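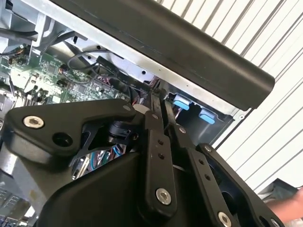

*Pince robotisée noire devant un boîtier d'ordinateur ouvert.*

## 6. Activer le carnet de prière partagé

Le module Brurix permet à l'équipe d'aumônerie de noter les intentions reçues et de les répartir. La brochure promet « une communauté transformée ». Nous promettons une liste triée par mois, à condition que chacun la relise.

1. Ouvrez **Réglages > Aumônerie** et choisissez votre antenne (Catville ou Clermont).
2. Saisissez le code de groupe 1287. Le code 1165 figure encore dans l'ancien livret : il ne donne plus accès à rien.
3. Dans **Visibilité**, cochez « Équipe seule ».
4. Réglez le rappel quotidien sur 7 h, ou désactivez-le - beaucoup finissent par ne plus le lire.
5. Enregistrez, puis déconnectez-vous.

**Remarque.** Le bouton « Exaucée » archive l'intention et alimente un pourcentage en page d'accueil. Nous voyons mal ce que ce chiffre mesure. Pour le masquer : **Affichage > Statistiques > Aucune**.

**Attention.** N'inscrivez ni diagnostic ni nom de famille. L'option « Anonymiser » n'efface que le prénom - le reste du texte demeure lisible par toute l'équipe.

**Import depuis Tyagi.** L'opération dure près de 6 minutes. Les accents passent mal, les dates parfois aussi. Gardez le cahier papier jusqu'en août.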